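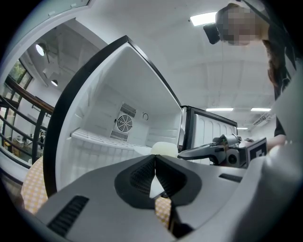
Lurkodex

An index of essays on photography, film and text-based art, with notes on the plates they discuss

Version 2, released 5/30/25
Maintained by Marta Stasiv for Iridis

Summary

Lurkodex is a set of linked tables describing essays in exhibition catalogues, artists' books and small-press readers. Each row in the main table is one essay. A second table holds the plates: any reproduced image that an essay refers to by number or title. The texts themselves are not included, and neither are the reproductions. What you get is enough to find a piece of writing, see what it talks about and work out which edition to borrow or buy.

It began as a card file kept at the Iridis reading room. The cards were typed up over several winters by different people, and the older entries still show it. Spelling of publishers' names is now consistent. Spelling of translators' names is mostly consistent.

What is in the folder

essays.csv — one row per essay
plates.csv — one row per plate, linked to essays by essay_id
editions.csv — one row per printed edition, including reprints
keywords.txt — the full list of permitted subject words
changes.txt — what was altered between versions

All files are UTF-8. Fields are separated by commas and quoted where needed. Empty means not known. A single hyphen means known to be absent, for example a book with no named editor.

Main fields

title: as printed at the head of the essay, not as given in the contents list. The two differ more often than you would expect.
title_en: our own working translation where no English title has been published.
author: family name first. Joint authors are separated by a semicolon.
language: language of the printed text. A bilingual book gets two rows in editions.csv and one in essays.csv.
pages: first and last page, notes included.
first_line: up to 30 words from the opening, kept so that revised versions can be told apart.
subject: up to 5 words or phrases from keywords.txt.

Plates
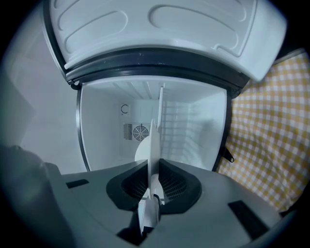

The plates table records what a plate shows in the plainest words available, and it leaves meaning to the essay. Artists in this field photograph a great many ordinary things, and the early cards were uneven about them: one typist would write "interior", the next would fill both sides of the card. The rule now is to name the main object and its state, then stop. A small white fridge with its door swung open is entered as "mini refrigerator, open". The black gasket on the door and the ribs inside the compartment are left out unless the essay brings them up, in which case they go in the detail field with a page reference.

If a plate is a film still, the medium field says so and the film title goes in source. Sequences printed as a single plate count as one row. Where text is laid over a photograph by the artist, the wording is copied exactly, line breaks marked with a slash. Captions added by the publisher go in a separate field and should not be quoted as part of the work.

Sources

Most entries were made from books on the shelf at Iridis. The run of Dutch and Flemish catalogues comes from the Van der Linden bequest, which was listed separately and merged into this version. Around 40 essays were entered from photocopies alone, and these have copy_seen set to "partial". Page numbers for them may be wrong where the copy was trimmed.

The Cesteo pamphlets are included for the first time. They were issued without dates, so the year field is empty and the printed series number is used for sorting.

Known problems

Reprints with reset type sometimes appear as new editions when they should be marked as reprints. Work on this will carry on until October.

Essays on moving image are under-represented. The reading room bought printed photography first and came to film and video later.

A few subject words overlap. "Montage" and "photo-text" in particular have been applied differently by different cataloguers, so search for both.

Authors who changed their name appear under the name printed in the book — there is no authority file yet.

Use

The tables may be copied, altered and passed on, including for paid work, provided Lurkodex is credited and changes are noted. The first_line field contains short extracts from texts still in copyright. Please don't string them together into something else or print them without checking with the publisher.

Corrections

Send the essay_id, the field and the correct reading to Marta Stasiv at the reading room. A scan of the title page helps, and for plates a scan of the caption as well. Corrections are entered in batches and listed in changes.txt under the initials of whoever sent them, or without initials if you prefer.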